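Search this manual Enter keyword Go

Section 3. Comparing Two Hand-Held Grippers at the Bench 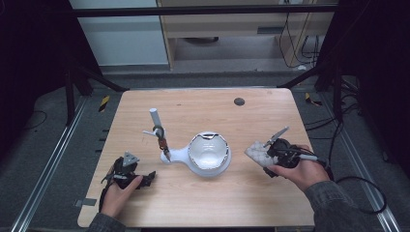 This section covers side-by-side trials of the Drenton and Leite hand-held grippers under the Rurker logging controller. Complete Section 2 (Controller Installation) before starting. The trials need one operator and take the same form whichever unit is held in the left hand.

3.1 Before You Start

1. Clear the tabletop of tools, packaging and spare fasteners.
2. Route each gripper cable toward the operator's side of the table. Leave enough slack for the hand to reach the far edge without pulling.
3. Connect the left-hand unit to port 2 and the right-hand unit to port 3.
4. Turn on the controller. Wait for both port lights to stop blinking.
5. Open Trarnstead Bench, select Compare, and confirm that both units are listed.

NOTE: If only one unit is listed, turn off the controller, reseat the connector and repeat step 4. Do not swap ports to clear the fault. Port assignments are written to the trial log and cannot be edited later.

CAUTION: Do not connect or disconnect a gripper while the controller is on.

3.2 Zeroing the Fingers

1. Hold both units clear of the table with the fingers pointing away from you.
2. Open the fingers fully and press Zero on the controller.
3. Close the fingers with nothing between them. Hold until the reading is steady.
4. Release. The opening value must return to zero within 3 counts. If it does not, repeat from step 1.

Zero again after any change of finger pad. Textured pads and bare metal fingers close to different positions, and an old zero will shift every width in the log.

3.3 Running a Trial

1. Place one test object at the center of the table. A small glazed bowl with a side handle is suitable for the rim and handle grasps.
2. Rest your forearms at the near edge and press Start.
3. Grasp the handle with the left-hand unit. Lift, hold, and set down.
4. Grasp the rim with the right-hand unit. Lift, hold, and set down.
5. Press Stop. Enter the object name and pad type.
6. Exchange the units between hands, following the power-off rule in 3.1. Zero both and repeat steps 1 to 5.

CAUTION: Keep your free fingers behind the gripper housing. The metal finger can pinch against the object when the jaws close.

NOTE: Discard any trial in which a cable touches the object. Mark it "C" in the log.

3.4 Error 232

Error 232 means the controller lost the position signal from one unit during a trial. The trial is saved but marked incomplete. Check the cable at the housing end first, then at the port. If the error returns on the same unit with a different cable, see Section 7, Service.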